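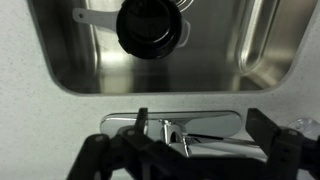
The Lamska isn't an exam at all, according to Songül Ekinci, and anyone who sits down to it like an exam has already made it harder than it needs to be. She wrote that to me after reading an earlier version of this article, and I've moved it up to the top because I think she's mostly right (I still call it an exam below, sorry Songül, the word is shorter).

Lamska (admission round)

The Lamska is the yearly admission round for the two-year trade programs at Tveit College and its sister campus in Curnivlow. It has a written paper, a practical task and a short talk with a teacher from the program you're applying to. People use the one name for everything: the test, the waiting period, the list that goes up at the end. You'll hear "I have my Lamska in September" and also "my Lamska came back," meaning the result letter.

It covers the programs in plumbing, electrical work, cabinetmaking, commercial cooking and machine repair. Nursing assistants and office students come in by a different road, on school grades only, and they don't take any part of this.

Name

I get asked about the name a lot. Lamska was the street where the first round was held, in a rented hall across from a bakery. The college moved out long ago and the street has since been renamed, so don't go looking for it on a map. Older teachers still say "going down to Lamska" even though the whole thing now takes place on the main campus, uphill. For a few years the official papers called it the Common Admission Assessment, and I have one of those booklets at home, but the title never caught on with applicants and it was dropped.

Background

Before there was a Lamska, each department picked its own students. Cooking took people by recommendation. Electrical had a math test that Birger Fjeld wrote by hand every spring and typed up the night before. Cabinetmaking pretty much took whoever came in the door first! If you wanted to apply to two programs you had to do everything twice, often on the same morning, and plenty of people missed one because they were stuck in the other.

Fjeld was the one who pushed for a shared paper. His first draft was almost all arithmetic, and Ulla Tangen, who ran admissions then, sent it back with a note asking where the reading was. The version they settled on had both, and the split has stayed close to even.

Who can apply

You need to have finished lower secondary school or be in your last term of it. There's no upper age limit, and I'd like to see that printed in bigger letters on the form, as I've talked to several people in their forties who assumed they were too old and never asked. You can list up to three programs in order of preference. If you went to school in another language you may bring a dictionary to the written paper, the paper kind, no phones.

The written paper

There are two sections. The first is numbers: fractions, percentages, area and volume, reading a table, converting units. The second is reading, and it's drier than people expect. You get a page of work instructions or a supplier's letter and you answer in full sentences. Spelling isn't marked down unless the reader can't tell what you meant.

The numbers section has 15 tasks and you need 9 correct to go on to the practical. Calculators are allowed for the last part only. I found that rule confusing when I took it myself, and it's still confusing, and the instructions on the front page don't help much. Wait until the supervisor says so.

The practical task

Everyone does the same task whatever program they put first, which surprises folks. It's usually something like assembling a small object from a drawing, or measuring and marking out a piece of material. The markers look at how you read the drawing and whether you check your own work. Finishing helps, but Grigore Moldovan, who has marked the practical for longer than he cares to say, told me he has given good scores to pieces that were only half put together, where every measurement was right.

Bring closed shoes. Tools are handed out and you can't use your own.

The talk

The talk is with one teacher and it's short. They'll ask why you chose the program, what you've done with your hands before, and how you plan to get to class in the morning. That last one isn't a trick (the buses from the valley are really thin before eight). You don't get a score for the talk. The teacher writes a comment, and the comment is read when two applicants are level on points.

Results and places

Letters go out by mail and the same list is posted online under your applicant number. In the most recent full round there were 3,557 applications across all programs, counting each preference separately, so the number of actual people was lower. I haven't found that second number published anywhere, and if somebody has it I'd love to add it.

If you're offered your first choice you have 9 days to accept. Miss that and the place goes to the next name on the waiting list. You stay on the waiting list for your higher choices even if you accept a lower one, unless you tick the box asking to be taken off. Read the box twice, it's worded backward.

Criticism

Sverre Åberg has argued in the college newsletter that a single practical task favors applicants who grew up around workshops. The college answered by publishing old task drawings so people can practice, and there's now an open afternoon where you can try one with a teacher nearby. Åberg says it's a start but the open afternoon is only held in Tveit, so applicants from Curnivlow have to travel. I think he has a point there.

The other regular complaint is the prep books. The Zellusum series is the best known and it's fine for the numbers section, but its reading chapters are based on stories and poems, and you won't meet a poem in the Lamska. Borrow it from the library before you spend money on it.

Retaking

You can take the Lamska again the following year, as many times as you like. Your written result can be carried over once if you passed it, so you'd only repeat the practical and the talk. You have to ask for this on the form, under "previous attempts," and include a copy of the old letter.

See also: Tveit College; Waiting list rules; Curnivlow campus

Last edited 19 Jan 2025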